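Storeroom Access and Signage: Project Report
Drerkilbridge campus, second-year facilities unit

Our brief from Damevano was to judge whether the storeroom door does its job. The property team's position is that a clear sign and a lever lock are enough. We had doubts going in and still have most of them.

The sign is two lines of red characters, 库房重地 and 非请勿入. It marks the storeroom as an important area and tells people not to enter without permission. It gives no contact and no hours, so a person with a fair reason to go in learns only that they shouldn't.

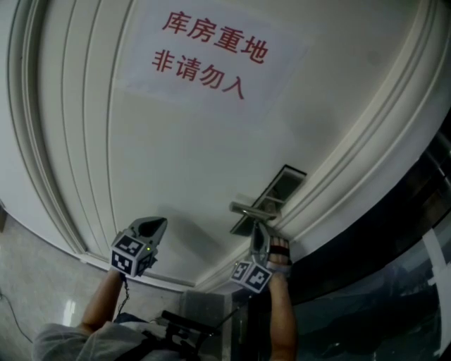
Miettinen thought we were being too harsh: a storeroom sign has one message, and adding a phone number would only make people stop reading it. We accept that for the top line. We don't accept it for the whole sheet.

Our survey went to 407 students and 401 sent it back, a response rate we'd normally distrust, but it was handed out in class on a Monday. Of those, 240 said they had never noticed any storeroom sign on campus. The door is white and so is its trim, and with glass doors right beside it we suspect most eyes go to the glass.

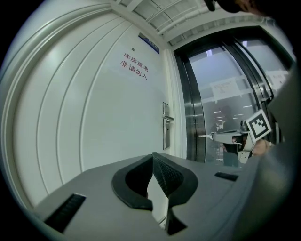
Figure 2. Storeroom door with lever handle and lock plate, next to the glass doors.

Dutell quoted $1,883 for an electronic lock. The quote assumes the present lock is the weak point, and none of the records we were given support that. A better-placed sign should be tried first.

We also looked up. Pipes and beams are left exposed at ceiling level, which limits where a hanging sign could go. 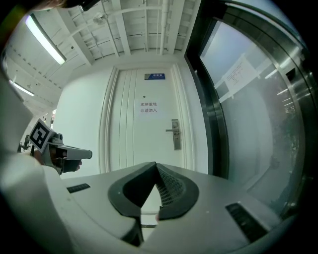 Figure 3. White ceiling with beams and pipework.

Still to do: repeat the survey in April with a coloured border on the sign.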